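Frames wanted – and hands to hang them
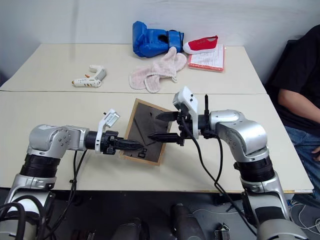
A small picture frame, held from both sides over a cream tabletop.

Quick one this month, running behind on everything. The stairwell show goes up in October and we are short on frames. 617 prints came in after the open call, which is a lot more than last year, and Geum-ok Ban has got the pile down to 200. Still too many for the stairwell so the overflow goes along the corridor by the Manance room.

What we need: small and medium frames, any color, scratched is OK. Glass or no glass. Please no clip frames, they fell off the wall last time and one took a chunk out of the banister. Drop off at the front desk before 5 pm, name on the back in pencil. If you want yours back after the show write RETURN next to it, big. Otherwise it goes in the cupboard for next year.

Hanging starts at 11 in the morning, first Monday crowd and anyone else who can hold a level. Bring a tape measure if you own one, ours have walked off again. Anathi Buthelezi is doing the layout and has the plan taped up by the kitchen – please look at it before you put a nail in anything. Center of each picture at eye level, hers not yours. The plaster on the top landing is soft so hooks only up there, two per frame for the heavier ones.

Prints on the Uçar paper curl like mad. Leave them flat under books overnight, then mount. Tape at the top edge only, let the rest hang, or they buckle when the heating comes on. Mat board offcuts are in the blue crate, help yourself.

Labels: send me your title and name spelled how you want it. I had three wrong last year and I'm still hearing about it. No title is fine, we will put Untitled.

Tea afterwards, cake if somone bakes.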